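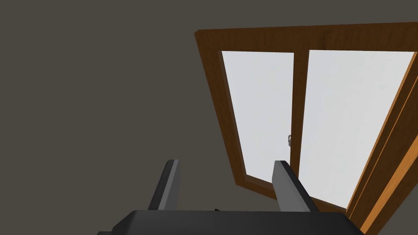 Simulated room, gripper open, with a wood-framed pair of glass panes and its small gray handle.

Home About Facilities Reports Procurement Contact

Report on the Visit to the Thaler Demonstration Center

Purpose of the visit

The equipment planning group of the Iltener Institute visited the Thaler center in January. The group was asked to gather the information needed for the next budget request, in which the Institute intends to include a two-armed robot for work on household tasks. Thaler offers the Cudix robot together with a simulation package, and the two can be bought separately. The main question for the visit was the order in which they should be purchased, and whether both belong in the same budget year.

The party was received at 9:30 a.m. and was given a short introduction to the company's product line. The remainder of the morning was spent at the simulation stations. The hardware floor was visited after lunch.

Simulation stations

Our hosts ran the robot in a furnished room that exists only in software. Members of the group took turns at the controls. Moving the arms was easy to learn, but judging distance from the gripper views took longer, and several members asked for a second turn. Furniture and hanging objects appear very large from close range, and the operator has to form a picture of the room from partial views.
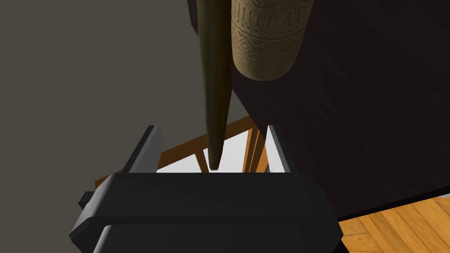 Jayanthi Mathew asked whether the simulation license could be paid from the training budget, as the first year of use would consist almost entirely of operator training. Our hosts had seen this done elsewhere and offered to issue a separate invoice for it. The Institute's finance office will need to confirm that the arrangement is allowed.

The license is sold by the seat, with a minimum of three seats. Seats may be added at any time during the year but can be given up only at renewal. The group therefore favors starting at the minimum. A workstation with a suitable graphics card is needed for each seat, and this cost does not appear in the Thaler price list. The present machines in Room 33 were bought for other work and should be checked before any order is placed.

A second package, sold by Futadach, was mentioned in the course of the morning. It reads the same room files, according to our hosts, and is priced by hours of use. A block of 2,000 hours is the smallest on offer. The group did not see it running and makes no comment on its quality - a quotation should be requested all the same.

Space and layout

The afternoon discussion turned to floor space. The footprint given in the brochure covers the base alone. Anyone planning a room must allow for both arms at full reach and for a clear path around the furniture, and the simulation proved useful for this purpose. A bed and a dresser leave less working room between them than a floor plan suggests.

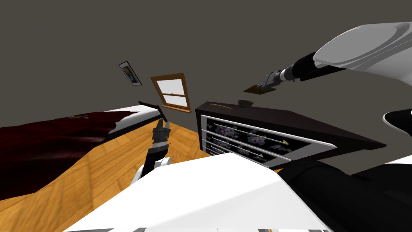 Stellan Nordin remarked that the Institute had twice bought equipment before the room was ready, and that storage and rescheduled delivery had cost more than the discount obtained by ordering early. He asked that the room be signed off first this time. The group agreed, and the point is carried into the recommendations.

Power needs are modest and can be met from existing circuits. Flooring may be a larger item. The test room has a raised strip at the entrance, and Thaler advises a level floor throughout. Facilities should be asked for an estimate.

Delivery, service and spare parts

Delivery of the robot is quoted at up to six months from the signed order. Installation is included, but travel for the installation staff is billed separately. The service contract covers the arms and base. Grippers are treated as wearing parts and fall outside it, so a spare pair should be entered as its own budget line.

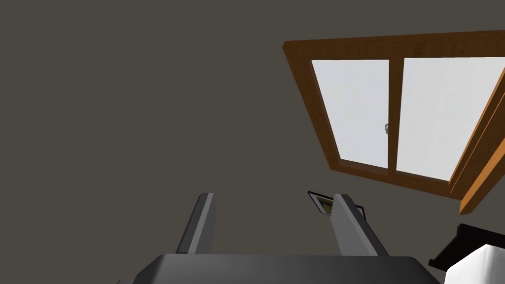

Both gripper fingers apart, nothing held, during a simulated run.

Recommendations

1. Request the simulation seats in the coming budget year, at the minimum number.
2. Obtain the Futadach quotation before the license is signed.
3. Move the robot itself to the following year, with the order to be placed only after the test room has been signed off.
4. Enter workstations, flooring, installation travel and spare grippers as separate lines.

The Thaler price list and the draft service contract are held in the planning office and may be consulted there.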